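Gultmont's couch-tidying kit goes on sale in July, and I got to try the simulator early

I've been waiting for this one! Gultmont, the small outfit that sells home chore software for robot arms, is opening orders in July for its Living Room kit. It's a download — you get three furnished rooms to practice in, a set of ready-made pickup routines, and a year of updates, all for $910. If you already own their kitchen kit you pay less, though the page wouldn't tell me how much less until I logged in.

The whole idea is that you teach your arm to clear the couch on screen first, before it gets anywhere near your actual couch (or your actual cat). I spent two evenings with the early version and mostly stuck to the sofa room, where the job is to pick up whatever has been left on the seat.
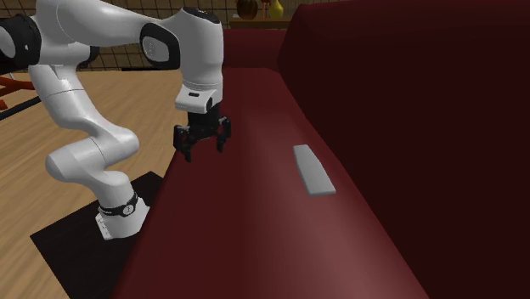 Page last changed: July, 3:10 p.m.

I like how homey they've made it, with the dark red sofa and the wood floor and even a pear-shaped thing up on the shelf. The arm stands right beside the seat, so the near side is an easy reach. Flat stuff lying back by the backrest is harder. I kept coming in at a bad angle and had to redo my approach a bunch of times before I got the hang of it.

Nataša Mujić, who runs the kit team, told me the finished version will ship with 83 household items to scatter around. The early one has far fewer, and I'd love to see more soft things in there, like socks and throw blankets. She said those are coming, but she wouldn't promise July.

My one real gripe is the setup. The installer asked me for the same license code on three different screens, and the manual still calls the kit by its old name, Clirkmont, which had me hunting for a file I already had. Gultmont says a new manual is on the way. Orders go through their own store, and the sofa room will be free to try for two weeks once sales open.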